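Open Day at Zonville, April: Tableware and Tray Setting

Zonville opened its tableware rooms to visitors for one afternoon in April. I went with Sunee Rattanakul, who buys for two school lunchrooms and wanted to compare plastic trays before placing an order. The sign-in desk was at the side door, and the visit started at 2.

The first half hour was a talk by Chalerm Meesuk on the Phetsri range. It runs to 140 pieces, counting each color separately. Most of the talk was on color. Zonville sells the trays in strong shades and the plates and cups in pale ones, and Meesuk said schools reorder the lavender more than any other.

After that we went through to the setting tables. The meal setup we saw was a small one, a red tray with a lavender plate and cup on a striped butcher-block top.

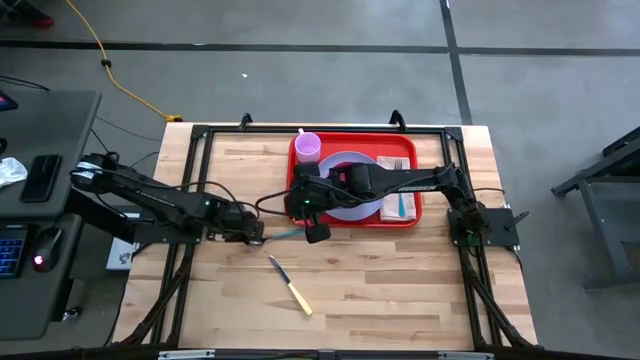

Red tray with lavender plate and cup, setting tables.

Sunee asked about stacking, a sore point with the Eletti trays she has now — they jam together when pushed down hard. Meesuk handed her 20 Phetsri trays in a pile and she pulled them apart one at a time without trouble. The raised rim is higher than on hers. She also liked that the corners are rounded.

Bowls are sold separately. The deep pink one sits in the middle of the lavender plate with only part of the plate's flat face in view.

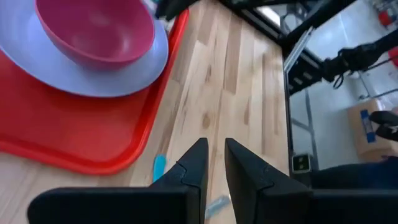

Shop and Getting There

The shop is past the coat hooks and sells single pieces as well as sets. Cups were out of stock in lavender. Bellotau cutlery is kept on the back wall and can be ordered in boxes of 20. Parking is behind the building — use the second gate, the first is for deliveries.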